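The Slow Road to Hetia

The bus to Hetia leaves Emville at 7 in the morning, and if you aren't on it there won't be another until the next day. My sister Zawadi and I got to the station early, bought tea from a woman with a metal cart, and waited on a low wall with our bags between our feet. I had my cane across my knees. Zawadi had the tickets, the water and most of the patience.

We had talked about this trip for years. Our grandmother grew up in Hetia and left when she was a girl, and she used to tell us about the steps. The old town sits on a ridge above the river, and the only way up to it from the valley is a stone stairway of 1125 steps. There is a road now, on the back side, but when she was small everything went up those stairs: flour, goats, brides, coffins. She said she could do it without stopping. I believed her about most things and I believed her about that.

I was diagnosed with multiple sclerosis 8 years ago. My left leg drags when I'm tired or hot, and by late afternoon I am usually both. I can walk a fair distance on flat ground if I take breaks. Stairs are harder. Going up is a matter of effort, and going down is a matter of trust, mainly trust that the foot I can't feel very well is where I think it is.

So I did not plan to climb 1125 steps. I planned to climb some of them. I had written to the guesthouse ahead of time to ask how the stairway was laid out, whether there were places to sit, and whether you could get off it partway. The owner, Emmanuel Rotich, wrote back with a full page. There were four landings with benches. The second landing joined a farm track, and he could meet us there with his truck. The handrail was good as far as the third landing and then it was missing for a stretch. He asked which side I needed it on.

I have written to a lot of hotels over the years and nearly all of them say the same thing, that they are "fully accessible" or that they are "sadly not accessible." Neither one is much use. What I need to know is how many steps, how high, and what there is to hold.

The ride took most of the day. The road follows the river for the first couple of hours, then turns up through orchards and dry hills. The seats were narrow but the driver stopped often, and he let me get off first each time so I could stretch before the line formed for the restroom. At Pryor we had lunch at a place with plastic chairs and one dish on the menu, a bean stew with flatbread. It was very good. Zawadi ate hers and half of mine. 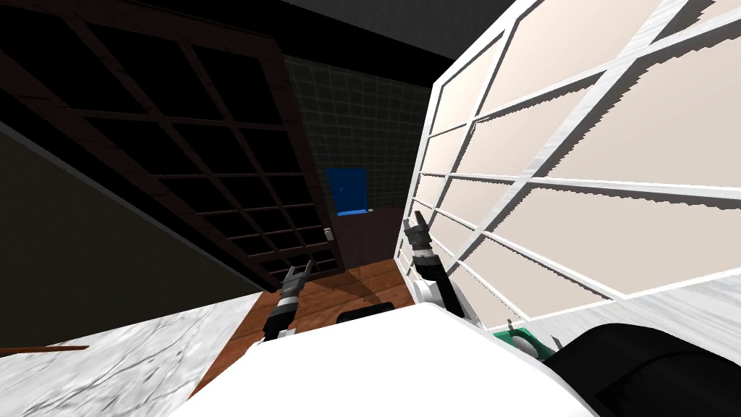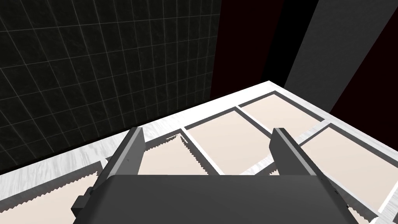
By the time we reached the valley stop below Hetia it was late afternoon and my leg was finished. Emmanuel was waiting with the truck. He took our bags, looked at me, looked at the height of the passenger seat, and set an upturned crate on the ground next to the door without saying anything. We drove up by the back road and I slept before dinner and again right after it.

The guesthouse has six rooms around a courtyard with a fig tree. Ours was on the ground floor. The bathroom had a small lip at the door, just high enough to catch a toe, and I caught mine on it twice the first evening. After that I remembered. There was a plain wooden chair in the shower, which I had asked for, and a second one by the bed, which I hadn't.

We rested a full day before trying the stairs. I have learned to put this day into every trip, and I have also learned to do very little with it. Zawadi went to the market and came back with apricots and a hat. I sat under the fig tree and read.

The next morning Emmanuel drove us down to the bottom while it was still cool. We started at first light. The steps are wide and shallow at the beginning, worn down in the middle so that each one holds a shallow dish, and it took me a while to work out that the edges were better than the center. I held the rail with my right hand and the cane with my left. Zawadi walked one step behind me. We had agreed ahead of time that she wouldn't take my arm unless I asked.

People passed us going both ways. An old man carrying a sack of onions said good morning on his way down and good morning again on his way up, by which time we had moved maybe sixty steps. A group of schoolchildren ran past on the left and every one of them stared at the cane. The smallest asked if it was heavy. I let her hold it and she said it was not.

The first landing has a view of the river and a bench made from a single slab. We stayed there until my leg stopped shaking. Then we went on. The second section is steeper and I counted out loud, in tens, which is something my physical therapist taught me. Ten steps, stop, breathe, ten steps. I did not look up much. What I remember from that part is mostly stone, with small yellow flowers growing out of the joints, and the sound of Zawadi's shoes.

We reached the second landing in the middle of the morning. The truck was there in the shade with both doors open. I sat on the bench and drank a bottle of water and looked at the rest of the stairway going up the ridge, and I cried a little – partly because I was worn out, and partly because I had been hearing about this place since I was four years old and I was sitting in it.

Zawadi asked if I wanted to try for the third. I said no. She asked if I would mind if she went. I said I'd mind if she didn't.

So she climbed the rest and I rode up with Emmanuel. He took the farm track slowly on account of the ruts. He told me his mother stopped using the stairs when her knees went, and that for her last years she would have him drive her down to the second landing on Sundays so she could sit on the bench and see who was coming up. She knew everybody's pace, he said. She could tell who it was before she could see a face.

I was at the top, at a cafe table by the old gate, when Zawadi came through. She was red in the face and had lost the hat. She had stopped several times, she said, and she didn't know how anyone had ever done it with a goat.

If you go: the bus from Emville runs daily except in October, when the upper road is resurfaced. The guesthouse keeps its two ground-floor rooms for guests who ask for them. Write ahead, and say what you need to hold on to.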